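Started packing lunch for work in January and kept track of what it did to my spending. Short thread.

1/ I was buying lunch near the office almost every day, usually a sandwich and a drink from Ostetti. For the first month I looked up, the total came to $193. That didn't include coffee.

2/ The rule I set was simple – cook on one evening, eat it for the next few days. No fancy containers. I used two old ones with lids that still fit.

3/ Rice and beans held up best. Pasta was fine cold if I added the sauce in the morning. Salad was a waste of money for me and I quit making it.

4/ Lihua Shen from my floor told me to freeze soup flat in bags. It thaws by noon if you take it out at breakfast. Good tip, I still do it.

5/ I bought lunch 13 times over the whole stretch. Most of those were meetings that ran long, so I don't count them as failures.

6/ Sweet potatoes ended up being my main cheap item. I bake a few at once, keep them in the fridge and microwave one at work with salt and butter. 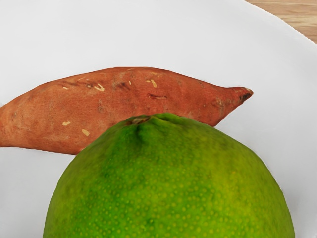

Sweet potato on a white plate.

7/ Prep takes me roughly 2 hours a week, counting dishes. I'm keeping it up through spring – will post the grocery totals when I have them.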